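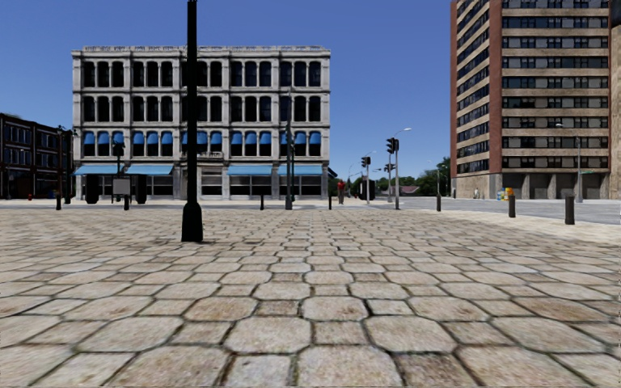

Tudor Cârstea wrote to us that the joints are where a stone floor fails first, and that he would sooner have a plain slab with a good joint than a fine slab with a poor one. His full remarks are in the reviews tab. The notes on this page cover the jointing compound he used and the conditions under which it should be laid.

Kostis Jointing Compound, outdoor grade
Sold by Lumenta
Product code 1654

General
Kostis is a two-part jointing compound for natural stone and concrete paving. Part A is a graded sand coated with resin. Part B is a liquid hardener, supplied in a sealed bottle inside the tub. The compound sets firm but lets rainwater drain through to the bed. It can be used on new paving and on old paving where the joints have been raked out.

Suitable for
Patios, paths, courtyards and public squares with foot traffic
Octagon and square patterns, coursed slabs and setts
Joints open to the bed, on a free-draining base

Not suitable for
Driveways and loading areas
Steps, copings and pool edges
Joints filled over old cement mortar
Indoor floors

Technical data
Form: coated sand with liquid hardener
Colours: Buff, Stone Grey, Basalt
Bulk density, mixed: 1280 kg per cubic metre
Minimum laying temperature: 7 °C, air and stone
Full strength: 7 days
Storage: dry, frost free, lid closed

Preparation
Rake out the joints to their full working depth. Remove moss and roots completely, including growth beneath the arris of the slab. Moss left in place will hold water against the resin and the new joint will lift. Rinse the paving and allow standing water to drain. The stone may be damp when the compound is applied. It must not be flooded.

Loose slabs should be lifted and rebedded before jointing. The compound will not hold a moving slab.

Mixing and laying
Empty Part A into a clean mixer or barrow. Add the whole of Part B and mix until the colour is even. Do not split a tub. Do not add cement, sand or further water to the mix.

Tip the compound on to the wetted paving and work it into the joints with a rubber squeegee. Tamp with a jointing iron and top up. Where small squares meet the corners of larger slabs, fill from both directions, as the mix tends to bridge at these points and leave a void. Brush off the surplus with a soft broom, working at an angle to the joint.

Keep foot traffic off the surface for 2 days. Cover if heavy rain is forecast.

Surface film
A thin resin film may remain on the face of the stone and will deepen its colour for a time. On pale limestone we advise a trial area. Cledodero primer, sold separately, reduces the film on porous stone. It must be dry before the surface is wetted for jointing.

Colour
Stone Grey was reformulated in May. Tubs from the earlier batches are slightly warmer in tone and should not be mixed with current stock on one job. The batch letter is printed on the lid.

Delivery
Dispatched on pallets from our Nukthorpe depot. Single tubs may be collected from the trade counter. Unopened tubs can be returned in saleable condition. Opened tubs and loose bottles of Part B cannot be accepted.

Data sheet last revised 24 November 2021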